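**Tea stains inside a glazed mug: safe to use baking soda every day?**

Posted in Kitchen & Cleaning by Karla Ochoa, 20 April 2024

I drink black tea all day at work and the inside of my mugs goes brown within a week. Dish soap does nothing. I have been scrubbing with baking soda and a damp sponge, and that works, but I read on another site that it wears down the glaze over time. One of the mugs was a gift from my sister and I would like to keep it in good shape. It came from a small pottery called Grirska and there is no care card with it. We have hard water here, if that matters. I don't have a dishwasher.

Is baking soda fine, or should I be using something else? Also, does the hard water make the stains worse or is it just the tea?

---

**Zyanya Bermúdez**

Baking soda is fine on a normal glossy glaze. It is softer than the glaze. What hurts mugs is scouring powder with grit in it, steel wool, and the green side of the sponge. If you've been using the green side, stop and use the yellow side or a cloth.

You don't need to do it every day, though. I do mine once a week:

1. Put a teaspoon of baking soda in the mug.
2. Add enough water to make a paste.
3. Rub it around with a cloth and leave it for 6 minutes.
4. Rinse well, then wash with dish soap.

Hard water does make it worse. The minerals leave a thin layer and the tea color sticks to that. If the paste stops working, you probably have scale under the stain. Fill the mug with half white vinegar and half warm water, leave it for 40 minutes, then rinse and go back to the baking soda. Don't put both in at once. They cancel each other out and you end up with salty water.

Matte glazes are different. They hold stains more and they can mark if you rub hard, so for those I'd soak only. Same for anything with gold trim. Keep vinegar off that.

---

**Rok Ionescu**

Denture tablets. One tablet, hot water, leave it overnight. Done.

I buy a box of 48 and it lasts most of a year. Also works on thermos flasks where you can't get your hand in.

---

**Perla Gallegos**

The vinegar and baking soda advice above is right. I'd add that if you see fine cracks in the glaze and the brown is in the cracks, you won't get it out by rubbing. That is crazing. Oxygen bleach in warm water lightens it some, but the color comes back. I stopped drinking from my crazed ones and use them for pens.

For the gift mug, write to the pottery and ask what glaze they used. Small makers usually answer. Rinsing the mug as soon as you finish helps more than any cleaner, and so does not leaving an inch of cold tea in it until the afternoon.

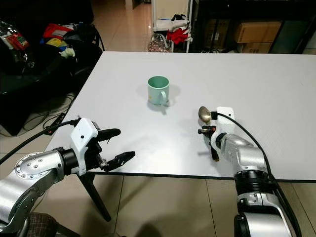 Can I use regular chlorine bleach on the inside of a mug?

It's better to leave it out. Chlorine bleach can get into any small crack or chip and is hard to rinse away, and oxygen bleach does the same job on tea. If you use oxygen bleach, follow the amount on the tub, wash the mug with soap afterward, and let it air-dry upside down on a rack.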